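Lilurgate, January, a little after four in the afternoon

Tally at close: 683 good episodes on the grocery task, which sounds like a lot until you remember that each one is me moving a small thing a short distance. The training people at Isteck want more. They always want more. I have never met a learning system that said it was full.

Started early because the room was quiet. Calibrated the gripper, waved it at the marker sheet, got told by the software that I had not waved it enough, waved it again with more feeling. Then into packing. The task card says "place items in bin, natural pace." I have been thinking about natural pace since breakfast. The minute you are told to move naturally you walk like a man carrying a tray of eggs. My first few runs were so careful that any robot raised on them would take until supper to put away a can of soup, so I deleted them.

By the second hour I had loosened up too much and was practically dealing cards. Deleted some of those too.

The guidelines ask for variety, and the guidelines run to seven pages on what variety is. Different start positions, different angles, different order. Some mistakes with recovery, but no mistakes without recovery, and no mistakes made on purpose that look as if they were made on purpose. I read that last one twice. I have now spent part of a working day rehearsing an honest fumble.

The pouches are the trouble. Boxes are decent citizens. They have sides, the sides stay where they were, and you can close on them from almost anywhere. A pouch has opinions. Grab it low and the top flops over. Grab it high and the bottom swings about like a bell and lands on whatever is already in the bin. The yellow one with the vegetables on the front beat me three times in a row before lunch, and each time I had to say "fail" out loud for the voice marker, alone in a room, to a bag.
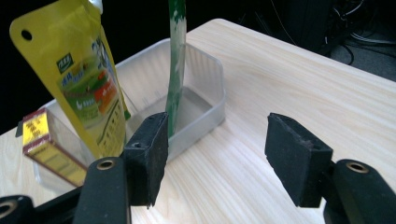 Logbook 4, p. 7

Went back over the morning's footage while I ate. The pads are getting shabby, the right one especially, all dust and scuffing. I had been blaming my wrist. I'd like to blame the pads for the pouch business as well, but on playback it is plain that I come in too fast and close too late, and the foam can't do much about that. Ordered new foam anyway. It makes me feel that steps are being taken.

The other thing I noticed is how little the camera sees of what I think I'm doing. In my head I am a person standing at a table with a plan. On the screen there are two black pads and a lot of packaging. Whatever the model learns about groceries, it will learn from down there, with a bag looming over it. I tried to keep that in mind for the afternoon and took the approach slower over the last few inches, so there would be something to look at before the pads closed. Those runs do look better. They also take longer, and the daily target was set by someone who had only seen the fast ones.

Labels next. Fonseca, the labeling tool, was updated overnight and now has a menu for how the item is standing: upright, leaning, flat, other. I put "leaning" for the little yellow box tipped against the side of the bin, then spent far too long wondering when leaning becomes flat. There is no angle given. I wrote to the help address and got back a link to the same seven pages. Picked "other" for the pouches, all of them, and felt like a teenager.

Trindesley sent their note on last month's batch. They like the spread of objects. They would like fewer runs where the operator "appears to hesitate above the bin." I would also like fewer of those. They are thinking of dropping the pouches from the next round, seeing as the success rate is low, and I was surprised to find myself typing a fairly stiff reply. If the thing only ever practices on boxes it will be a marvel in a kitchen full of boxes. I don't live in that kitchen. I told them to keep the pouches and send me heavier ones.

I may regret the heavier ones.

Last hour: reversed the task, bin to table, for the unpacking set. Much easier. Everything wants to come out. Backed up both drives, wiped down the table, put the gripper on charge, and left tomorrow's list on the monitor: new foam if it comes, redo the pouch starts from the left, ask again about leaning.

Stopped for milk on the way home and picked it up by the top corner, slowly, from a good approach angle. Didn't say anything out loud.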